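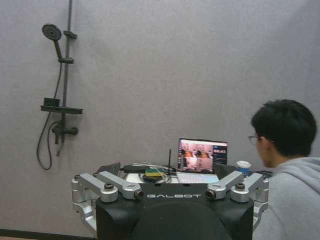
In praise of the short shower

I took up the four-minute shower in March, and I have turned into the kind of person who brings it up at dinner. Sorry to everyone who has eaten with me since! I love it that much.

I used to be a fifteen-minute man. I stood there with my forehead against the wall and went through every conversation I'd had that day, and I came out pink, sleepy and late. My cousin Linnea Wallin has five people and one small water heater in her house in Nygård, and when I stayed with her I got the rules on the first evening. Four minutes each, kitchen timer on the sink, and whoever goes over makes the coffee. I made a lot of coffee that week.

Then I got good at it. Water on, get wet, water off, soap up, water on again, rinse, done. The pause in the middle sounds awful, and in a cold bathroom it is pretty bad for the first couple of days. After that I started looking forward to it (you can hear the birds, or the neighbors arguing about parking). A handheld shower head makes the whole thing easier, because you can send the water straight to where the soap is and skip all that turning around.

People tell me the shower is where they do their thinking, and I get that, I really do. But I think better now on a walk, or on the back step with my hair still damp, and I remember more of it afterward. Most of my big shower ideas were gone by the time I found a towel. And yes, my bill went down, by 281 kronor over the spring. It's nice money, enough for a good lunch, but I'd keep going if it saved me nothing at all.

What I like best is the morning I get back. Ten extra minutes is a real breakfast, with an egg. It's two chapters if the chapters are short - or one phone call to my mother, who is always up before me.

I still take a long bath now and then, usually in winter, with a book I don't mind dropping. A bath is a plan. You run it, you get in, you stay until your fingers wrinkle, and it feels like an event. My long showers never felt like that, they just went on until the hot water gave up.

So borrow a timer and try it for a week. Start at five minutes if four sounds cruel, and put your towel where you can reach it.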